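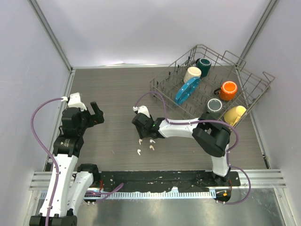 Both arms up, dish rack in, washing-up still not done.

So the box finally has walls! If you've been reading since March you'll remember the whole thing started life on the end of our kitchen table, and I spent more time shoving it out of the way for dinner than I did working on it. Now it lives in the workshop, with aluminium posts at the back corners, pale walls in a sort of greyish lavender (the tin said something far more romantic) and a grey wood-grain floor that came out of the offcuts bin. I'm absurdly pleased with it.

The walls have made more difference than anything I've done to the arms. Before, every time Ulises walked past in a red jumper the camera got a bit of red jumper, and whatever I'd trained the day before went to pieces. I did wonder about painting the inside white, but Yamila Fuentealba, who has the bench next to mine and knows a lot more about lighting than I do, talked me out of it. White bounces everything about and you end up with glare on the plates. She was right, annoyingly.

The arms themselves are the same pair as last time, white links and black actuators, bolted to the black rail along the front. I've called the left one Brundard and the right one Zillero, and I'm sorry to say the names have stuck, to the point where there's masking tape on the power supplies with B and Z on it. Brundard is the good one. Zillero has a tiny bit of slop in the shoulder that I've been chasing for weeks. I took it apart again the other evening, found one screw that could be persuaded another quarter turn, put it all back together and it was exactly the same as before. If anyone has a trick for this that doesn't involve buying a new shoulder, please do leave a comment.

Then there are the purple cables. I know, I know. They loop out from the arms in great big arcs and it looks like somebody's knitting. I had them clipped in tight along the links at first, very smart, and then the first time Zillero reached right across the box it pulled its own plug out. Since then I've left a generous loop at every joint and put up with the look of it. Benjamín Echeverría wants me to sleeve the lot in black braid. I've told him he's welcome to come and do it himself.

Anyway, the dish rack. The plan is for the two of them to empty it between them, one lifting and the other steadying, and I wanted proper crockery in there from the beginning. It's an ordinary wire rack with a blue plate (the one with white dots round the rim, which I'm rather fond of, so no pressure) and mugs in as many different colours as I could get hold of. Teal, cream, orange, dark grey, yellow. The colours are a cheat, really. It's much easier for me to look through a recording and say "it went for the orange one" than to work out which of a set of identical white mugs it was after.

Mugs are horrible, by the way. I thought the plate would be the hard bit! A plate in a rack is standing up, more or less, and it's got a nice thin edge to pinch. A mug lying on its side could have its handle anywhere, and if you go for the rim you've got to come in at just the right angle or you nudge it and it rolls. Rocío Cáceres lent me a set of grippy pads to try on the fingers and I haven't fitted them yet, so that's a job for next week.

The fingers are printed, the white ones anyway. I'm on version 4. Versions one and two snapped, version three was so chunky it couldn't get between the wires, and this one is slimmer with a bit of a point on it. I print a spare pair whenever the machine's free and keep them in an old biscuit tin.

As for data, I'm at 1596 recorded goes, counting all the rubbish ones from the kitchen table days. I did think 1000 would be plenty. It wasn't, though I suspect that says more about my driving than anything else, as my early recordings are mostly me dithering over a mug for ages and then going in from the wrong side. I'm going to bin the worst of those and see whether it gets better with less. Oriana Olivares swears by that, and she's got hers folding tea towels, so I'm inclined to listen.

Still to do: sweep the rail (there are bits all over it again, I don't know where they come from), tidy up that loop with the orange connector dangling by the right-hand base, put the pads on, and have another go at the shoulder. I'd also like a proper door on the front of the box at some point, but that means measuring things, so it can wait.

I'll put the finger files up once I've renamed them to something a stranger could understand. At the moment the good one is called finger_new_new_2 and I'm not having anybody see that.

Posted 2024-06-13 in Workshop, Robots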